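Westton Self Storage - Frequently Asked Questions

Last updated May 19, 2019

What size unit do I need?
A 70 square foot unit holds the contents of a one-bedroom apartment if you stack to shoulder height. For a whole house, ask at the desk about the drive-up units on the Pladlow side.

How long do I have to rent for?
One month is the shortest term. After that you pay month to month and can leave with 14 days' written notice. We don't refund part months.

When can I get in?
The gate code works from 6 a.m. to 10 p.m. every day. The office keeps shorter hours and closes for lunch. In August the gate stays open until 11 p.m. for students moving in and out.

Is my stuff insured?
Not by us. Every renter needs cover of at least $3000. Your homeowner's or renter's policy may already include it - bring the page that says so. If it doesn't, we can add a plan to your monthly bill.

Do you supply locks?
You can bring your own or buy one at the desk. Disc locks only, please. If you lose the key, we charge for drilling and you will need to show photo ID.

What can't I store?
Food, plants, animals, fuel, paint thinner, propane tanks, fireworks, tires and anything that is wet. Mowers are fine once the tank has been drained.

Can I put up shelves?
Yes, as long as they are freestanding. Nothing may be screwed or glued to the walls. Leave a hand's width between the shelves and the back wall so air can move.
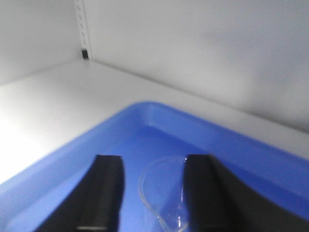
Put heavy boxes on the bottom and label the side that faces the door. Shelves left behind when you move out are treated as trash, and there is a removal fee.

Are the units heated?
Building B is kept above freezing. Building A and the drive-up units are not. Store pianos, records and photographs in B.

What happens if I pay late?
There is a five-day grace period, then a late fee. After 30 days your gate code stops working until the balance is paid.

Who do I talk to about a bill?
Teresa Kalinowski handles billing. For repairs, leaks or a gate that won't open, ask for Lamai Jitpraphai. Both can be reached through the office at 470 Makowska Road. Mail sent to our old Branari Street address is no longer forwarded.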